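### 4.2 What the wrist view buys us

We ran 391 picks at the Pluststead conveyor cell, and I'll admit I went in rooting for the overhead camera. Shona Gourlay had bet on the wrist view from day one - she was right, and I owe her lunch! Up close, one blue crate can fill half the view, so the policy (we call it Rennie) has to work from the rim, the ribs and the steel rail.
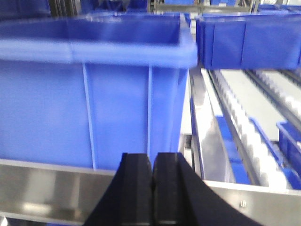
**Figure 3.** Wrist view with the closed fingers in front of a blue crate, roller lanes to the right.

Does Rennie need the overhead camera at all? Only for choosing which crate to go for; from there on, the wrist view handles the approach.

Dropping the overhead feed during the approach cost us just 3 extra misses, and 29 picks needed a second try either way. Adelmo Marras is now rerunning the whole thing on the Kullanau crates (taller, with a thinner rim), and we'll report those in Section 5.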